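Projects > Year 3 > Domestic Product Studies > Placement of cups on plates

Where to Put the Cup: Stability, Reach and Wasted Space in a Single Place Setting

Module project report, Inskip building, submitted in March

1. Introduction

A cup set down on a plate is one of the commonest arrangements on a domestic or canteen table. It saves table space, keeps drips off the surface and allows both items to be carried in one hand. It also uses up part of the plate. This report deals with where on the plate the cup should stand if food is to be put there as well, and with how far the arrangement can be disturbed before the cup slides or tips.

The question came out of a catering placement at the Clendolgate canteen, where the morning service uses one plate and one cup per person and no tray. Diners there place the cup wherever they like. The canteen had recorded 19 spills between counter and table over the observation period but had no record of how the cups had been placed when they went over. We therefore treated the spills as a reason for looking at the problem and did not use them as data.

2. Scope

The work covers a handleless tumbler on a flat plate with a raised rim. Saucers with a moulded well were left out, as the well fixes the position of the cup. Cups with handles were tried briefly at the start and then dropped: the handle adds a second variable (which way it points) and overhangs the rim in most positions.

Three positions were compared:

Centre: the base of the cup over the middle of the plate.
Back: the base close to the far rim, on the side away from the diner.
Side: the base close to the right or left rim.

A front position was considered. It puts the cup between the diner and the food, and was rejected without testing.

3. Materials

Plates and tumblers came from the Vamitz range already held in the department store cupboard. The tumblers narrow towards the base, so the footprint on the plate is smaller than the mouth. This matters for two reasons. A small footprint leaves more of the plate free, and it also reduces the angle at which the cup will tip. The two effects pull in opposite directions and we did not find a shape in the cupboard that avoided the conflict.

The tilt board was a sheet of laminated shelving hinged to a base, with a screw at the free end. The plate was held by two stops so that it could not slide on the board. Without the stops the plate always moved first, and the result told us about the board and the underside of the plate only.

Water was used for all filled tests. Masses were taken on the Pesmont bench scale in the ground floor laboratory. The loaded plate used for the carrying test, with cup, water and a dummy food load of dried beans in a sealed bag, came to 602 g.

4. Method

4.1 Tilt test

The cup was placed in position, filled to the required level and left until the surface was still. The screw was turned at an even rate until the cup either slid or tipped. The angle was read from a protractor fixed to the hinge. Each position was tested empty, half full and full, and with the board raised in four directions relative to the diner. The surface of the plate was wiped and dried between runs. After the first afternoon we also began wiping the base of the cup, as a film of water there had lowered several readings. Those readings were discarded and the runs repeated.

4.2 Free area

The outline of the cup base was traced on a paper disc cut to the flat part of the plate. The largest circle that could be drawn on the remaining paper, clear of the base, was taken as the usable food area. We chose the largest circle over the total remaining area because a thin crescent of plate around a central cup adds up to a fair figure on paper and holds very little.

4.3 Carrying test

Members of the group carried the loaded plate along a marked corridor route, one-handed, and turned once at the far end. Spilled water was found by weighing before and after.

5. The back position

The back position is the one most people in the group chose when asked to lay a setting without instructions. The base goes down near the far edge, and a slight offset to the left or right makes no difference to the measured free area.
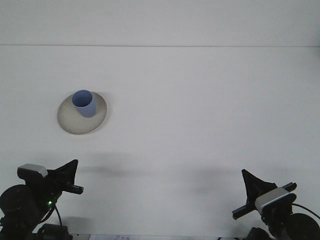 One reader of the draft disagreed with the choice of the back position as the reference case. A cup near the far rim has to be reached for over the food, the reader wrote, and a sleeve will go in the gravy long before the cup falls over; for a left-handed diner a cup at the back right is worse again, and the report ought to say so.

The point is accepted. Reach was not measured. For a flat item such as toast the objection has little weight, but it would apply to a hot meal, and the canteen does use the same plates at midday.

6. Results

6.1 Tilt

Empty cups slid before they tipped in all positions. Full cups also slid first on a dry plate. The direction of tilt had more effect than the position. When a cup in the back or side position was tilted towards its nearest rim, the base moved a short way, met the rim and stopped. Further tilting then tipped it over the rim. In the centre position the cup travelled further before contact and hit the rim harder — in several runs it went over at once, at an angle where a cup already resting against the rim stayed upright.

We had expected the centre to be the safest position, and for the balance of the whole plate in the hand it is. For the cup alone it gave the poorest result of the three.

6.2 Free area

The centre position left the smallest usable circle by a wide margin. Back and side gave equal figures within the accuracy of the tracing, as they should on a round plate. The difference between them is one of use only.

6.3 Carrying

Losses were small with the cup in the centre and larger with it at the side. In the back position the loss depended on the grip. Carriers who held the plate at the front edge, with the cup at the far end, lost the most, while those who turned the plate so that the cup stood over the hand lost very little. Two carriers did this without being told. Their results are kept in the table in Appendix B but marked, since the method had not specified a grip and should have done.

7. Discussion

The three tests do not agree on a single position. Centre is best for carrying and worst for everything else. Side is good for reach but poor when carried. Back gives a full food area, holds the cup against the rim under a small tilt, and carries well if the plate is turned.

For Clendolgate, where the walk from counter to table is short and the food is mostly bread and fruit, we recommend the back position on the table and a grip under the cup on the way there. A printed sign was discussed with the canteen. It was thought that diners would not read it, and a simpler course would be for counter staff to hand the plate over with the cup side towards the diner.

Filling level had a clear effect in every test. Reducing the fill by a finger's width removed nearly all loss in the carrying test, whatever the position.

8. Limitations

Only one rim height was available. A higher rim would stop the cup sooner and might change the order of the results. All the plates were glazed and in good condition, and a worn plate may grip the base better. The corridor was level and empty, which the canteen is not. No hot liquid was used.

9. Further work

Reach should be measured with seated diners of both hands. The tilt test should be repeated with a wet plate, and with a paper napkin under the cup, which several people in the group do at home.

Appendix A: tracing discs. Appendix B: carrying losses. Appendix C: drawing of tilt board.

2,468 views | 19 comments | 7 shares

Contact the module office | © Domestic Product Studies | Back to top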